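Dryer trips the breaker partway through a cycle - unit 4, Handencombe

16th August
Posted by: front office, Rahman Lettings
Last updated: October, closed

Reported: tenant says the Genska dryer kills the power to the laundry closet and the back bedroom. Happens twenty minutes in or so, always on the high setting. Lights in the rest of the unit stay on. Resets fine, then goes again on the next load.

First visit. Ran it empty on high, no trip. Ran it with towels, tripped at the point tenant said. So it's load related or heat related, not random. Lint screen clean. Pulled the dryer out and the vent hose behind it was flattened against the wall, barely any air getting through. Also packed with lint past the first bend. Cleared what I could reach, left the hose with more slack.

Second test, towels again, high heat. Longer this time but still tripped. So the vent was part of it and not all of it.

Checked what else is on that circuit. Bedroom outlets are on the same breaker as the closet, which they shouldnt be, but that is how this building was wired and Farnby has the same thing in two of their units. Asked tenant what's plugged in back there. Lamp, phone charger, space heater. The heater label says 1363 watts. Dryer is the small plug-in kind. Both on together is too much for one breaker, vent or no vent.

Walked the bedroom with tenant to find every outlet. One behind the headboard, one by the door, one on the bed side of the trash basket. Heater was in the one behind the headboard, on a power strip. Told them no heaters on power strips, ever.
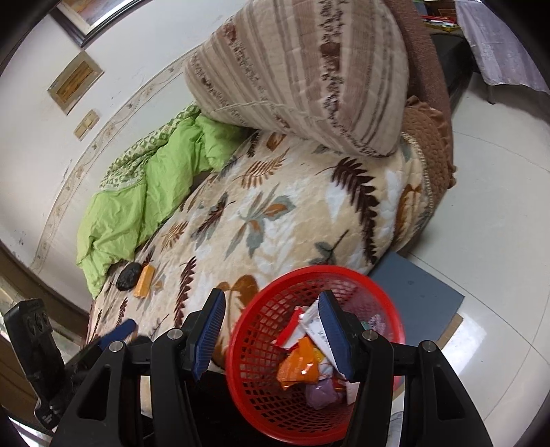
Back bedroom, red mesh basket and the bed behind it.

Heater unplugged, dryer on high with a full load. Ran all the way through. Did it a second time to be sure, same result. Breaker warm but not hot.

Tenant not happy about losing the heater, fair enough, that room is cold. Options I gave them:

- run the heater off the hall outlet, separate breaker, no extension cord
- run the dryer on low when the heater is on (tested for part of a load only, dont promise this)
- wait for the office to price a new line to the closet

Quote for the new line came back at 494, patching and paint included. Approved, under the 600 limit so no second quote needed. Hose replaced same day with the rigid kind, the foil one was torn at the clamp anyway.

Reopened once - tenant reported a trip again after the new line went in. Went over, it was the old breaker, nothing to do with the dryer. Worn out from being tripped so often I think. Swapped it. New label on the panel door, closet is now on its own switch, bedroom stays where it was.

Still to do on the rest of the building: check hoses behind every dryer on that side, and add the vent to the yearly list. Smoke alarm in the back hall chirped while I was there, battery changed, logged seperately.

No trips since. Closing this one.

Recent tickets
Washer walks across floor on spin - unit 2
Hall light flickers when door shuts
No hot water after 9 pm, Farnby
Genska dryer door latch won't catch
Smoke alarm battery, back hall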